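Chapter 8
Where the Examples Come From

I'll start this chapter with a confession. When I first taught a course on robot learning, I gave the students a tidy set of recorded episodes and we spent the whole term on models. We argued about network sizes, we drew loss curves, we had a great time (well, I did). In September of the next year a student named Meifang Lei asked me who had made the episodes, and I had to go and look it up. I couldn't tell her how the operators had been picked, what they'd been told to do, or how many tries had been thrown out. I'd been teaching people to cook without once mentioning groceries!

So this chapter is about the groceries. By the time you reach the end you should be able to plan a small collection of your own, write instructions that an operator can follow, and look at a folder of recordings with a suspicious eye.

Some words first. I'll say "episode" for one recorded attempt at a task, from the start pose to the moment the operator ends the recording. An episode holds the camera video, the joint positions, the gripper openings and a line of text saying what was supposed to happen. A "collection" is a pile of episodes gathered under one set of instructions. If you change the instructions, please start a new collection – I mean it, even if the change looks tiny.

Our running case will be the Drurnov collection, which I helped put together with Maxine Maihi at a small lab in Staston. The task sounds almost too dull to write down: take trash out of a lined bucket, or put trash into it, using two arms. We picked it because plastic bags are awful. They fold, they cling, they hide things, and you can't write down their shape in a few numbers the way you can with a block. Anything a learner knows about bags, it pretty much has to pick up from examples.

We recorded 239 episodes in the first round and kept all of them on disk, good and bad. Of those, 100 made it into the first training set. That gap surprises people, so let me tell you where it came from. A lot of the early episodes had the operator stopping to think halfway through, with both arms hanging still in the air. A person watching the video understands a pause. A learner copying the motion sees a long stretch where the right answer is "do nothing," and it may get very good at doing nothing. We also had a problem with the text line. Maxine had written "clear the bucket," and one operator read that as taking out the liner too. Those episodes weren't failures at all, they were fine examples of a different task, and we moved them to a second collection called Amgate, which comes back in Chapter 9.

You'll notice I haven't said a word about models yet, and I won't for a good while. Before you read on, try this. Pick a chore you do at home with both hands, and write the instruction you'd give an operator, in one sentence. Then hand it to a friend and watch what they do with it. Write down every place where their version and yours part ways, and hang on to the list, as we'll use it in the section on task wording.

8.1 What two arms see

A wrist camera rides along with the gripper, so it gets close to the thing being handled and loses track of everything else. A fixed camera does the reverse. With a deep container you really want both, and you want their clocks to agree.

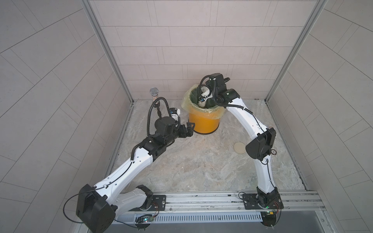
Clocks are where we'll begin, then. Each device in a setup stamps its own data, and each one has its own idea of what time it is. The simplest fix is to let one computer do all the stamping as the data arrives, and for slow tasks that's often good enough. The trouble starts when one video stream lags behind the joint readings, and the learner is shown a gripper that closes before it looks closed. We'll measure that lag first and worry about fixing it after.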